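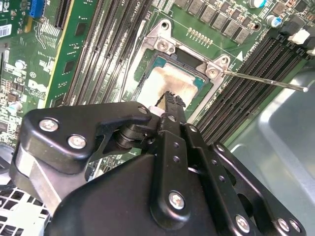
Preparing a House for Listing Photos and Showings: Workshop and Utility Notes

These notes cover the small repairs that Ostrowski Property Services asks sellers to finish before the listing goes live. They assume an occupied single-family house and basic hand tools.

Interior doors
Open and close every door in the house. If the latch misses the strike plate, tighten the top hinge screws first. A stripped hole can be packed with wooden toothpicks and wood glue, trimmed flush, and redrilled once the glue has set. Move the strike plate only if the hinges are sound.

Wall damage
Fill nail holes with lightweight spackle, let it dry, and sand with 220 grit. Touch-up paint from an old can rarely matches a wall that has had years of sun – repaint from corner to corner instead. Keep the can label for the buyer.

Caulk
Remove old caulk completely before applying new. Silicone does not bond to cured silicone. Fill the bathtub with water before sealing its edge, and leave it filled for the cure time on the tube.
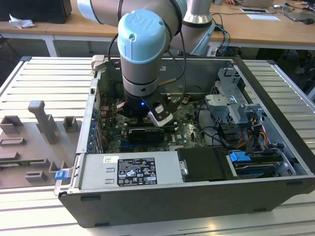 Faucets and drains
A slow bathroom sink is usually hair on the pop-up stopper. Unscrew the pivot nut under the sink, lift the stopper out, clean it, and refit. Soak clogged aerators in white vinegar for 20 minutes and rinse them before putting them back.

Lighting
Use bulbs of one color temperature in each room. Mixed bulbs show up badly in listing photos. Check the wattage limit on the fixture – older ceiling fixtures are often marked lower than people expect.

Furnace and filters
Fit a new filter with the arrow pointing toward the blower. Write the month on the edge in marker. Clear 2 feet of floor in front of the unit so the inspector can remove the panel.

Garage
Move paint and solvents to one shelf, lids tight. Sweep, then treat oil spots with plain clay cat litter, ground in with a shoe and left overnight. Repeat if a stain remains.

Paperwork
Put appliance manuals, warranty cards and spare keys in a single labeled folder and leave it in a kitchen drawer.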